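Progress report to the Aquino Fund: Zustarcombe girls' basketball program, second period

This report covers the months from the end of the fall league through March. It was put together by Vlasta Kolář, program lead, with the court and attendance notes kept by head coach Rodel Dumlao.

Enrollment

We ended the period with 70 girls on the roster, in 4 age groups. The under-12 group filled first and has a short waiting list. The under-16 group is still the smallest, mainly due to school teams practicing at the same hours. We moved its second session to 7:30 p.m. in January and attendance got better, though it dips in exam weeks.

Court time

The grant paid for the second court at the Brosico gym through the winter. Before that, two age groups shared one floor and the younger players spent much of the hour waiting in line for a basket. They now get a full session with two hoops. The floor near the east door was closed for repairs in February, and we lost three practices. The gym has credited us for those hours and we will use the credit in May.

Games and travel

The under-14 team played in the Plirkico winter league for the first time and finished fifth of eight. Free throws and turnovers cost us at least two close games, and Coach Dumlao has changed the last part of practice to work on both. The under-16 team entered as a late replacement and won twice. Travel came to $875, a little under budget, as parents drove to the two nearest away games.
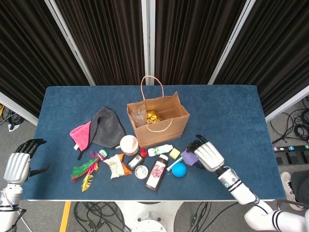

Fundraising by the families is the part of the plan where we are furthest behind. The target for the year was $900 and we have raised almost half of it, nearly all from the concession stand at home games. For the spring tournament the parents want to add a raffle with small bagged prizes. A brown paper bag with rope handles is the right size for one, and a pink cloth or a feather toy can go in with whatever else has been donated. Tickets will be sold at the door and at halftime. We expect to close the gap by June, but we are not counting on it in the budget — the referee fees for spring are already covered from the grant.

Coaching staff

One assistant coach left in December for a job out of town. Her replacement started in late January, has finished the required safety course, and works with the under-12 and under-10 groups. We still need a second adult at the late session. Two former players have asked about it, and Coach Dumlao will meet with both.

Next period

The spring tournament is the main item, with four visiting teams confirmed so far. We also plan to replace the older practice balls and fix the scoreboard control box, which has been losing the clock in the fourth quarter. We ask that the unspent travel money be moved to equipment for this purpose. A short budget sheet will follow once the gym's April invoice is in.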